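Speaker notes - Running the stall: prices, signs and the end-of-day count

Slide 1. Title

Wait for people to sit. Say where the toilets are. Phones on silent, mine included.

I've had a stall at the Prelby market for 10 seasons, and before that I helped on one at Funham. Jam, pickles, chutney and a bit of honey when I can get it. Tonight is the practical side. If you came for recipes, see me at the tea break.

Slide 2. What the stall is for

Ask the room: who has a stall now, who is thinking of one, who is just curious? Adjust from here. If it's mostly beginners, slow down on slides 4 and 5 and skip slide 9.

A stall has to pay its site fee, the jars, the fuel and something for your time. Most new stallholders leave out the last one. Write it down at the start, even if the figure is small.

Slide 3. The numbers from last August

Takings for the month: $1,185. Jars sold: 973 for the season up to then, not for the month - say this clearly, I got asked last time.

August is a quiet month for us. The weather keeps people home and the footy takes the rest. I still go, to keep my regulars and my spot near the gate.

Don't read out the whole table. Point to the site fee line and the jar line. The jar line went up when I changed to the hexagonal ones, and I've since gone back to round. They stack better in the crate and the labels go on straight.

Slide 4. Setting a price

Work out the cost of one batch. My standard batch is 24 jars. Add up fruit, sugar, jars, lids, labels and gas. Divide by 24. Add your time. Now look at what the other stalls charge and see whether you can live with the difference.

If your price comes out well above your neighbour's, look at the fruit first. I was paying shop prices for plums the first two years while a grower at Funham was feeding his to the pigs.

Round your prices. Whole dollars are best. Fifty cents is all right. Anything smaller and you spend the morning digging in the tin.

Pause for questions. Someone will ask about card fees. I put them in the price and don't charge extra at the table.

Slide 5. Keeping records

I use Stallside on the phone for sales as they happen, and a notebook for everything else. Either on its own would do. The notebook has never gone flat.

Things to write down every market: the weather, which spot you had, what sold out and when, what you carried home. After a year you have something to plan from. My notebook is how I found out that green tomato pickle sells before ten in the morning and hardly at all after.

Pass the notebook around. Get it back before tea.

Slide 6. Laying out the table

Tallest at the back, cheapest at the front, tasters at the end away from the money. Cover the table to the ground on the customer side and keep your spare crates under it.

Leave some bare cloth. A crowded table makes people nervous about picking things up, and if they don't pick it up they don't buy it.

Slide 7. The Iyengar system

This is the way of grouping stock by colour that I picked up from the Iyengar stall at Prelby. Dark jars together, reds together, yellows and greens together. People find their way to what they like without having to read every label. Takes five minutes longer to set up. I think it's worth it, some don't.

Slide 8. Signs

Printed price cards for the things that never change. A small whiteboard for the things that do: today's special, sold out, back next month. 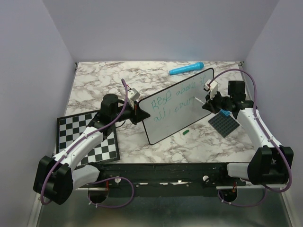 Small whiteboard, black edge, marker lettering in green-teal.

Points to make:

Pick a dark marker. Black or navy reads best from a few steps back, and the lighter colours wash out in full sun.

Keep it short. Four or five words on two lines is plenty. Plan the line before you start so the last word isn't squeezed against the side.

Prop it at an angle, facing the way people walk in. Weight the bottom if there's wind. Carry a dry cloth and a spare marker.

Slide 9. End-of-day count (skip if short of time)

Count the tin before you pack the stock. Take out the float first and bag it for next time. Check the cash against Stallside, then count the jars going home. If you are out by a dollar or two, note it and move on. If you're out by more, check the tasters - I've opened a jar and forgotten it more than once.

Slide 10. Questions, then tea

Site application forms are on the side table. Prelby takes new stalls at the start of each season, Funham any time there's a gap. Bring the chairs back to the wall on the way out, please.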